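Pre-flight and site check, stack inspection, Clundaso terminal
Done by: Erdal Çetinkaya (pilot), Hacer Işık (observer)
Client contact on site: Cyprian Domański
Date 25/01/2025
Job ref 1658

Comments typed up same evening from the paper sheet. Where it says N/A it means we didn't need it, not that we skipped it.

1. Paperwork

Permit to work signed and on board at the gate. OK
Method statement, latest issue. OK, but gate had the November one pinned up. Swapped.
Insurance copy in the van. OK
Operator ID label on both airframes. OK on A. Label on B peeling at one corner, still readable, replace.
Hot work nearby? None on the permit. Checked with control room anyway.
Tank farm movements during flight window? One road tanker expected at the loading rack, control to radio us before it moves. They did.

2. Weather and airspace

Wind at ground level fine. Wind at stack top higher than forecast, gusty on the river side. Flew the lee side first, waited, then did the rest.
Visibility good. No rain.
Helideck notified. OK. Asked for a call back, got it second try.
NOTAMs read. OK
Birds: gulls on the flare boom, kept off it.

3. Airframe A (the Fevix)

Props: no nicks, tight. OK
Arms locked. OK
Landing gear. Left foot has lost its rubber. Not a no-go, order a pair.
Camera gimbal moves free, no grit. OK
Thermal camera warm up done before take off. OK
Batteries: set 2 slow to charge overnight, marked with tape and left in the case. Do NOT fly until Erdal D. has had it on the tester.
Firmware matches the controller. OK
Return to home height set to 114 m, above stack plus margin. Checked twice, last job's figure was still in there when we switched on. This needs to go higher up the list.

4. Airframe B (spare)

Powered up, compass calibrated away from the pipe rack. OK
Not flown.
Case catch broken, strapped up for now.

5. Gas and ignition

Zone drawing on hand, take off point outside the hatched area. OK
Personal gas monitors, bump tested. Hacer's ok, mine ok, Cyprian's out of date so he borrowed one from the permit office.
Phones off and left in the van past the yellow line. OK
Battery changes only at the take off point. OK
Fire extinguisher, dry powder, in date. Gauge in the green. OK
Lipo bag. OK, zip is going.

6. People

Toolbox talk given, everyone signed. Contractors from Çınar turned up after it, so did a short one again for them.
Hard hat, glasses, gloves, boots. OK
Hi vis. OK
Cordon 30 paces out, cones and tape. One gap by the pump house, Hacer stood there.
Radio check on channel given by control. Patchy behind the boiler house, moved six paces and fine.
Who can call a stop? Anybody. Said out loud to all.

7. After flight

Motors by hand, none hot or gritty. OK
Airframe wiped down, some soot on the underside. Normal for this stack.
Flight log filled in. OK
Cards out, copied to the laptop, second copy on the drive. 1379 stills plus the thermal clips. Client set goes to Onex once İlker has named the files proper.
Permit handed back and closed. OK
Cones counted back in. Should be the same as went out, and it was. 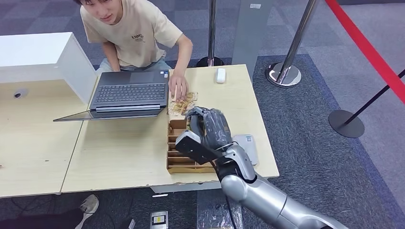
8. Actions

Rubber feet for A, one pair. Erdal Ç.
Battery set 2 on the tester, then keep or scrap. Erdal D.
New operator label for B. Hacer
Case catch for B. If it can't be mended get a new case, the strap wont last.
Lipo bag, replace.
Return to home height: move to top of section 3 and add a second initial. İlker Başaran to reissue the form.
Ask Cyprian Domański to have monitors tested before we arrive, lost a good while on that.
Ask control about the dead spot behind the boiler house. Do they know a better channel?
Second visit for the river side top section, only if Onex want it closer. Stills look sharp enough to me.

Open items from last time: tape for cordon (bought), spare prop set (still on order), ladder tag (done).

Signed E. Çetinkaya, H. Işık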